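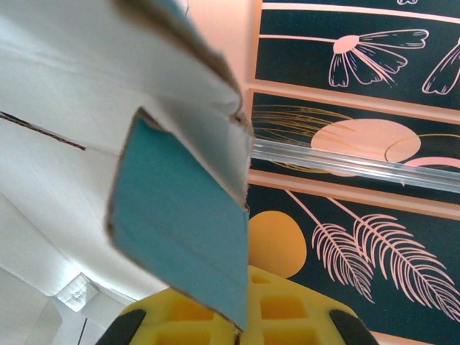 White cardboard, teal on the inside of the flap.

The Load Plan

The tent for the Kotley wedding was rated for 212 seated guests, and the guest list stood at 212. Ignacio Carretero did not like this. He had put up tents for the Duan rental company for long enough to know that a list at its limit in March would be over it by June, and he wrote a note in the margin of the site plan that said "ask about children."

The site was a hay field at Ciltthorpe, mowed the week before. It sloped to the east at a grade he measured with a level and a straight board. The slope was within tolerance for the frame but not for the dance floor, which came in interlocking panels and would open at the seams if the base was off by more than the thickness of a pencil. He marked the low corner with a flag and went back to the truck for shims.

The bride came out while he was on his knees. She had a folder.

"Are you the tent?" she said.

"Yes."

"I have a question about the center pole."

There were two center poles. He told her this. She opened the folder and showed him a drawing in which there were none, only a long table running the full length of the tent with her parents at one end and his at the other. The drawing was to scale. He noticed that first. She had used a ruler and had written the dimensions outside the lines, where they belonged.

"The table is 70 feet," she said. "I want it unbroken. The rental form said clear span."

"The form says pole tent."

"It says clear span on page two."

He read page two. It said clear span. Someone in the office had combined the forms for two products, and the one on the truck was the one with poles. A frame tent with a clear span of that width was in the warehouse, four hours there and back, and it needed concrete blocks in place of stakes on ground this soft. The blocks would need a forklift. The forklift would leave ruts in the field, and the field would have people in heels on it by four in the afternoon the next day.

He explained this in order. She wrote some of it down.

"What does a pole do?" she said. "I mean, what is it holding?"

"It's in compression. The fabric pulls down on it and the stakes pull the fabric out. If you take the pole away you have a sheet on the ground."

"And it has to be in the middle."

"It has to be on the ridge line. The ridge line is in the middle."

She looked at the drawing for a while. A van had come up the lane with the linens, and the driver was trying to find someone to sign. Carretero signed. The linens were the Alov pattern, ivory, floor length, and they were for round tables.

"The linens are for rounds," he told her.

"I know. I'm using them doubled. I worked it out."

She had worked it out. It was on the back of the drawing: diameter, overlap, drop to the floor on each side. She had allowed for a seam under every third place setting, where a centerpiece would cover it. He checked the arithmetic and found one error, in her favor.

He went back to the floor and set the low corner. It took three shims. She stayed at the edge of the field with the folder closed and her hand flat on top of it, and after some time she said that the table had been her fiancé's idea. His parents and hers had not been in a room together since the engagement dinner. At a round table they would have to be placed, and any placement would be read as a decision. At a long table there were only two ends. The distance between the ends was the purpose of the table.

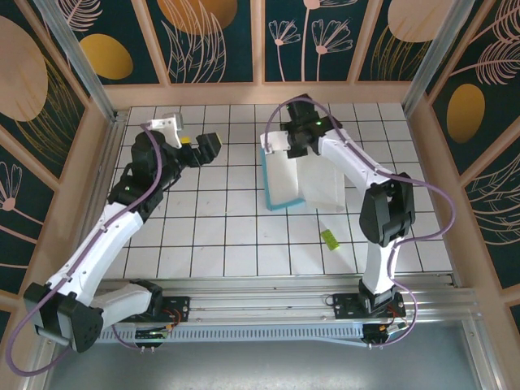
Carretero said that he could offset the table. If the ridge stayed where it was and the table moved toward the downhill side, it would clear both poles and still leave an aisle wide enough for the servers. She would lose symmetry. On the uphill side there would be room for the band, which at present was in a corner and too close to a side wall.

"How far off center?" she said.

He paced it and then measured it. Six feet to the table edge.

"People will notice."

"They'll notice it's near the open side. It's cooler there."

She drew it in with a pencil, lightly. Then she erased the old table, which took longer than drawing the new one. The paper had been handled a good deal and the surface had gone soft.

The crew came back from lunch and they raised the tent. The procedure was the same on every site. The top was laid flat and laced, the side poles went in around the perimeter, the stakes were driven and the straps run out slack. Then two people went under the fabric with each center pole and walked it upright. For a short time there was nothing to see but a white shape with a lump moving inside it. The lump became a peak. Then the second one came up and he called for tension, and they went around the outside and took up the straps in opposite pairs.

He set the tension by hand. There was a gauge in the truck, which the company required, and he used it afterward and wrote the readings on the sheet.

The glassware arrived late in the day. The order was for 636 pieces, three per guest, water and wine and champagne, in racks that weighed almost 50 pounds each when full. He had no responsibility for the glassware. He moved the racks off the grass and onto the floor panels because dew was expected, and he stacked them no more than four high.

The bride's father drove up to look at the tent. He stood inside it and looked at the tape that marked the table.

"That's not in the middle," he said.

"No," Carretero said.

"Which end am I?"

Carretero looked at the drawing, which was clipped to the nearer pole. The ends were labeled. The father was at the north end, uphill by a little, with the groom's father at the south. On the old plan it had been the same. He pointed north.

The father walked to the north end and stood there. He put his hands out at the height where a table would be. Then he walked to the other end, slowly, on the inside of the tape, and stood there too, facing back.

"It's a long way to pass the salt," he said.

"They'll have more than one salt."

"I suppose they will." He stayed there a minute longer. "Could it be shorter?"

The table came in sections. Carretero said that any number of them could be left out, but the guests who would have sat at them had to be seated somewhere, and the tent was at capacity. The father nodded. He asked whether there was a rule against a man carrying his own chair from one end to the other, once the food had been served. Carretero said the aisle had to be kept clear for the exits, and that the chair would be fine if it ended up against the table.

He checked the stakes once more before dark. The ones on the east side had settled and he took up the slack. Under the note about children, which had not been answered, he wrote "one extra chair, either end," and left the sheet on the pole with the drawing.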